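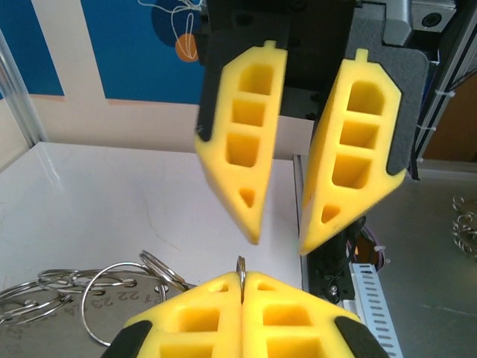 Skudbridge Motor Trade Forum > Workshop Practice > Brake fluid intervals on older vans

Prollia_Service
Posts: 1,457

Members are asked for their views on the interval at which brake fluid should be changed on vans more than ten years old. Our own workshop has followed a two-year rule for as long as I have been responsible for the service desk, and the customer is told so in writing when the van is booked in. The notice for May will tell fleet customers whether the two-year rule stands. Two of those customers have now objected to the cost. They say their vans cover very few miles and that the fluid should be tested first and changed only if the test fails. I should be grateful for replies from those who deal with fleets.

Grecu Garage
Replying to Prollia_Service

Two years, without exception. Brake fluid takes in water from the air whether the van is driven or parked, so low mileage is no argument. We put the due date on the invoice and on a label under the bonnet. A customer who declines the work is asked to sign the job sheet to that effect.

bremelwood_mot
Replying to Grecu Garage

I cannot agree that there should be no exception. We look after 14 vans for a firm of heating engineers and test the fluid at each annual service. Where the boiling point is well above the maker's limit, the fluid is left alone and the reading is entered on the service record. Where it is close to the limit, the fluid is changed. The firm receives the reading and can see what it is paying for.

Grecu Garage
Replying to bremelwood_mot

May I ask where you take the sample? If it is drawn from the reservoir, the reading tells you the state of the fluid in the reservoir. The fluid at the rear wheels may be a good deal worse, and that is where we find the trouble on older vans.

bremelwood_mot
Replying to Grecu Garage

From the reservoir as a rule, and from one rear bleed nipple where the van is more than 12 years old. I accept that the second sample takes longer. It is included in the service price.

Tarık Kaplan
Replying to all

The handbook should come first. Makers do not all give the same interval, and some give it in years alone with no allowance for mileage. If a workshop departs from the printed interval, the customer should have that in writing, with the reason. I would also point out that seized bleed nipples are far more common where the fluid has been left. I had one van in last month with three that would not move, and the owner paid for two calipers and a wheel cylinder. He had been told at another garage that his fluid tested as satisfactory.

bremelwood_mot
Replying to Tarık Kaplan

With respect, nipples seize from the outside as much as from anything else. Rubber caps go missing and are not replaced. A fluid change every two years will disturb them, I grant you, but so would a smear of grease and a new cap at each service.

Tarık Kaplan
Replying to bremelwood_mot

In part, yes. The missing caps are a fair point and I have no quarrel with it. I still would not rely on a reservoir test for a van which carries a full load.

Skudbridge_Moderator

Members are reminded that prices charged by named garages may not be discussed in this section. One reply has been removed. The thread remains open.

Prollia_Service

I thank everyone who has replied. We shall keep the two-year interval for all vans that carry tools or stock, and for any van where the handbook requires it. For the rest we shall offer a test from the reservoir and one rear wheel every 6 months, with the result given in writing, and change the fluid if either sample is poor. May I ask bremelwood_mot which type of tester is in use? Ours is the pen type and I do not place much trust in it.

bremelwood_mot
Replying to Prollia_Service

One that heats the sample and shows the boiling point. We gave up the pen type after two of them disagreed on the same reservoir.

Grecu Garage

I remain of the view that the labour spent on two tests a year would be better spent on changing the fluid. However, it is your workshop. Please let us know how the fleet customers respond.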